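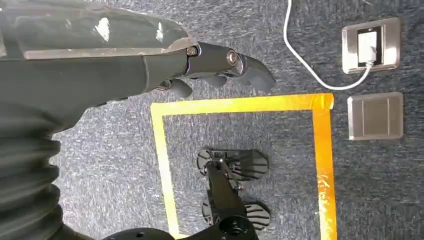
Module 4: Marking out floors and setting up a card table
Handout for the Namthorpe evening course. Tutor: Hendrik Verbeke

Floor tape

Press the tape down with the flat of your thumb as you go. On carpet it lifts at the corners first, so let one strip overlap the next there. Small wrinkles can stay. Write the station name on the tape itself before you lay it – marker skips on a speckled or looped pile once the tape is down. Peel slowly at the end of the evening and put the used strips in the bin by the door.

Card table

Keep the sorting box near the person who is seated. Upright dividers hold cards on edge, and a card is easier to pick up that way than from a flat table. Lay out a few cards beside the box at the start of a round. Pass one card at a time, held level by the edge.

If there is a laptop on the table, leave a clear strip between it and the box. Cables should run to one side.

Reading for next time: Mathias, section on shared worktops. The Giteck sheet is optional.

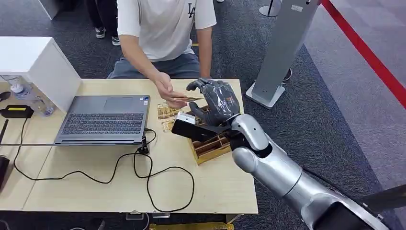

Where should finished cards go?
Back in the box, in the slot they came from. If the slot is full, use the next one along and tell the person keeping the list.

Room bookings: Orkine desk, extension 673 | Back to top
This site uses cookies. Accept | Settings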